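Cotevham Swap & Chat > Home > Clutter corner

Topic: one orange box, far too many treasures

skoryk_880
My daughter's bits and bobs have a new home, an orange box with a white inside. The rule is that if it fits, it stays. The toy car, the blue tin and the fluffy beige thing all passed. I was promised this would be a serious cull. 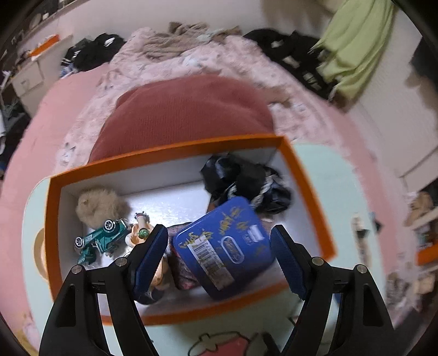 Cotevham, 12/5/25

I'd call it progress, but Daryna calls it moving the mess from one place to a smaller place. Opinions welcome, within reason.

bukolau
Daryna is right. A box with no sections is a drawer that's left home. Put the tin in first, flat against the side, and the little figures in a bag.

Daryna Kovalchuk
Thank you, bukolau. I've been saying this since November.

skoryk_880
No bags. Bags breed. I had 7 in the hall cupboard and now there's no hall cupboard to speak of. As for the car, it's teal, it has SUPER POWER on the side, and it's the one thing in the whole lot that I'd be sorry to lose.
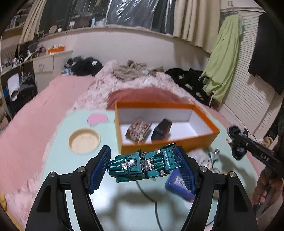
So it goes in last, on top, where I can get at it. The cables can live somewhere else. I don't care where, as long as I'm not asked which one charges what.

andden
Disagree with everyone. Heavy at the bottom, fluff on top, lid on, under the bed. I've got two boxes done that way and haven't opened either in years, so the system works.

bukolau
That's a burial, andden.

andden
A tidy one.

Daryna Kovalchuk
The fluffy one is not going under any bed. It can sit on the red cushion like a civilised person.

skoryk_880
Noted. Current order of packing, open to appeal:

1. Tin and anything else with corners.
2. Figures, standing if they'll stand.
3. Fluffy item, pending Daryna.

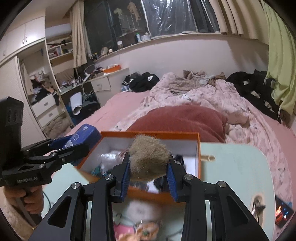
4. Car.
5. Whatever is left on the table, once we've stopped arguing about it.

bukolau
Number 5 will be most of it.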